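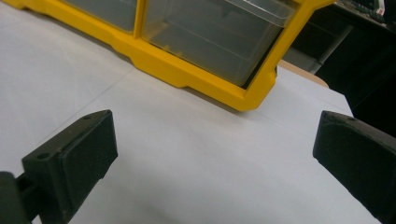
I've owned a yellow parts organizer for 14 years, and for most of them I was using it wrong. I'd buy a bag of screws, pick whichever drawer had room, and promise myself I'd remember. You can guess how that went (I once bought the same pack of picture hooks three times in one January).

So this winter I emptied the whole thing. Every drawer out, every washer and bent nail dumped onto an old sheet, and then a long, pleasant afternoon of sorting with the radio on. My haul came to 1,880 pieces, counted because I'm that kind of person, and a good third went straight in the scrap can.

What I love about clear drawers is that you can see what you're running low on before you've pulled anything open. The small ones get the fiddly stuff — fuses, cup hooks, those tiny brads that stick in your thumb. The bigger ones are for wall anchors and anything that comes in a lumpy bag. And please leave a drawer or two empty! Mine filled up again within weeks when I didn't, and I was back to stuffing hinges in with the cable ties.

I did shop around before deciding to keep mine. The Prukora cabinet is handsome, but its drawers stuck in the store and I lost patience. Fluvum makes a stackable one I'd happily give a new homeowner. Cuevas, the hardware store over in Broroseck, sells spare drawers out of a bin by the register, and I came home with 3.

Labels are next. I've got the tape, I've got the marker, and I still can't decide if "misc. brass" is a category.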